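Collecting pick examples from a mixed bin

These steps cover one recording session on the Rotach cell. You need the arm powered and homed, the bin clamped down, and Anix running on the cell computer.

1. Clamp the bin before anything else. If it shifts during a session, throw out the examples recorded after the shift.

2. Put in 8 parts. Mix stiff ones with things that bend or shine, such as cable ends, foil and clear plastic.

3. Open Anix, start a new session and enter the part list. Check that the fixed camera shows the whole floor of the bin with the arm parked.

4. Guide the arm down over a part, close on it, lift it clear and press Save. Press Discard if you bumped the wall - a bad grasp is fine to keep, as long as you label it as a miss.
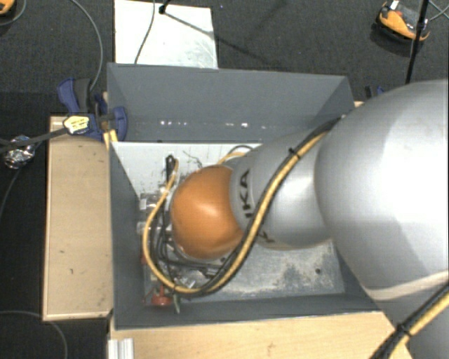 The arm reaching into the bin, with the small parts gathered along the left side.

5. Watch the cables on the arm as you move. Leave enough slack for the wrist to turn, and back out if a loop starts to catch on a part.

6. Stir the bin by hand after every 32 examples, with the arm stopped. Parts tend to drift toward one wall, and the model will learn that wall if you let it.

7. Stop at 104 examples and export the session to the Endon folder. Training needs 600 in total, so plan on six sessions.

Exports made before May use the old label names. Run those through the converter first.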